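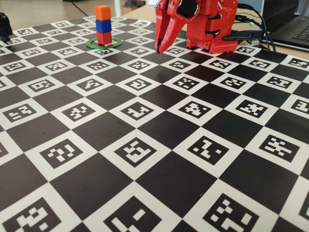 Notebook, April — surname origins, Bainbridge

Started the Bainbridge file this morning. It is a place name. There is a village of that name in Wensleydale, on the little River Bain, and the plain reading is "bridge over the Bain." The river name is usually taken back to an Old Norse word meaning straight or direct. I have put that down as the standard view and left the older "bone" suggestion in the margin of the card.

Spellings entered so far: Bainbridge, Bainbrigg, Baynbrigge, Bambridge, Banbridge. The last one worries me. Banbridge is also a town in County Down, and two of our Ulster entries may have been pulled in by the clerk's ear and nothing else. Flagged both. Please don't merge them yet.

Worked through 16 parish extracts before lunch. The -brigg forms sit mostly in the earlier ones, as you would expect in the north, and the -bridge forms take over later. One family uses both within a single generation, father buried as Bainbrigg, son married as Bainbridge. Same farm, so I am treating them as one line.

Antonina Hrynyshyn ran the variant search on the full index and got 700 hits, which is too many. The wildcard is catching Bembridge, and that is a different place altogether (Isle of Wight). She will rerun it with the first vowel fixed. The index itself now stands at 4,000 surnames, so the old spreadsheet is getting slow to open — save before sorting.

Still to do:
- check the Durham branch against the wills
- ask whether anyone has seen a Bainbridge in Ireland before the plantation period
- card 2 has the wrong county on it, fix in ink
- find the missing page of the Swaledale muster notes, last seen in the blue folder

Stopped at 4:30. Swaledale page still missing.

Recent entries
Brigg and bridge: northern spellings
Surnames from river names
Reading clerks' abbreviations
Index changes, March

Contact the notebook editors | Copyright Cosaswood Surname Project | Back to top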